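**Finish for a dining table that gets used every day?**

**tallow_creek**
I'm refinishing a long dining table this September and I can't settle on a finish. The old varnish is off and I've sanded to 180. We eat three meals a day on it and my kids do homework there. I have a can of Prukard hardwax oil left from a bookcase, and the shop also carries Nallodero water-based poly. Which one would you use?

**mortise209**
Poly. Three coats, light sanding between them, and let it cure for two weeks before you put anything heavy on it. Oil looks nice the first year, then you get rings from every glass.

**Bendik Sandberg**
I don't agree with that. I've had hardwax oil on our kitchen table for six years with two kids. We do get marks. I rub the spot with a gray pad, wipe on a little oil, and it's gone by the next morning. When poly gets a deep scratch you usually end up sanding the whole top.

The long tables take the most wear in the middle, where the serving dishes get pushed back and forth, and at the two places where people always sit. The rest hardly changes.
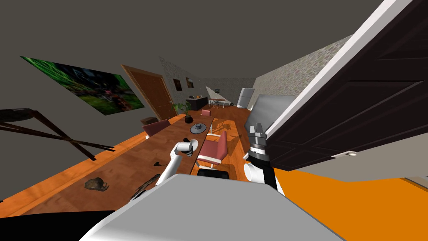

So with oil I redo the middle strip every spring and leave the ends alone. It takes half an hour plus drying time. With a film finish you'd see the edge of the patch.

**mortise209**
You can patch poly if you feather it out. I've done it. Also, half an hour every spring is half an hour I don't spend with poly.

**tallow_creek**
How does the oil hold up to hot dishes? We're not good about trivets.

**Bendik Sandberg**
Neither one likes a pan straight off the stove. Use trivets. Coffee cups are fine on mine.

**ruleo_fan**
Whichever you choose, what grit did you stop at? 180 is too coarse for water-based. It raises the grain and you feel it. I go to 220, wipe with a damp rag, let it dry, then knock it back by hand. For oil I'd stop at 150 or 180, so you're already there. I use Ruleo discs but any decent brand works.

**mortise209**
Agree on the damp rag. I skip 220 on oak and haven't had trouble.

**Skjelbred_shopdog**
Check how old that can of oil is. Mine skinned over after a year and the rest never dried right. And lay the used rags out flat outside to dry. They can catch fire if you ball them up.

**tallow_creek**
The can is from two summers ago, so I'll buy a new one. Leaning toward oil. I'd rather fix small spots than strip it again, that part took me all month. I'll do the underside first as a test.

**mortise209**
Fair enough. Thin coats, and wipe off everything that doesn't soak in.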